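Gripper trials should be judged on ordinary tasks

Procurement decisions for laboratory arms still rest largely on payload and repeatability figures. Those numbers matter, but they say little about how a gripper behaves once it meets a soft bag or a pen.

Over the autumn, the Caltine laboratory compared two gripper designs, one from Hollarier and one from Delić, on identical controllers. Each completed 200 attempts at lifting rigid blocks, and the results were nearly the same. A further 60 attempts with household and office items separated them clearly: one design finished 58, the other 23.

Writing deserves particular attention. A marker must be held firmly and pressed lightly, and a small slip shows in the stroke.
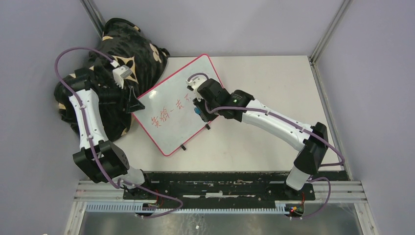 Funding bodies should therefore require that every comparison include at least one contact task of this kind, with failures reported in full. The Lirevov program will revise its test protocol in November, and it should adopt the requirement then.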